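The Virisstead Manipulation Club is a student robotics group at the Virisstead school. It was started in February as a two-member project and now has 35 members. The club works on one problem: moving household objects with a parallel gripper, using wrist-camera images as the main input.

## Equipment and methods

The current gripper has yellow fingers and is called Fumska. Members handle its mounting, cabling and calibration. Control code is written in-house and kept in a shared repository named Closura. 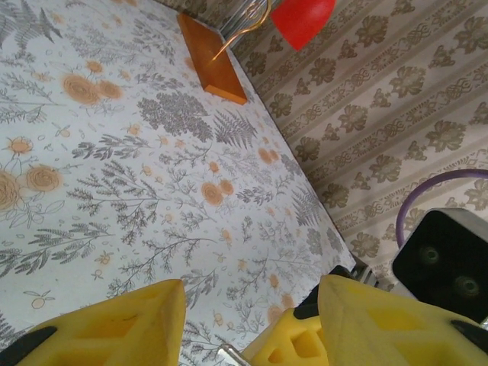 Each task is run on printed cloth as well as plain surfaces. Patterned backgrounds produce false edges, and a detector tuned on a bare bench tends to fail on them. Runs are logged with joint positions, gripper opening and camera images. The log holds 156 runs as of 13 August 2019, of which 88 meet the club's standard for use in training.

## Membership

New members begin with the safety sheet and a calibration exercise, then join either the hardware or the software group.

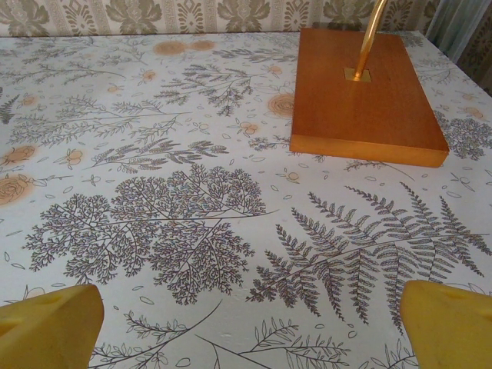
Changing groups is allowed between terms. Prior programming is useful but not required. Members who want to compete may enter the Tanabe round, a timed pick-and-place event with a written report. Reports are graded on method and error analysis, and both count toward the final score.

Applications go through the school office.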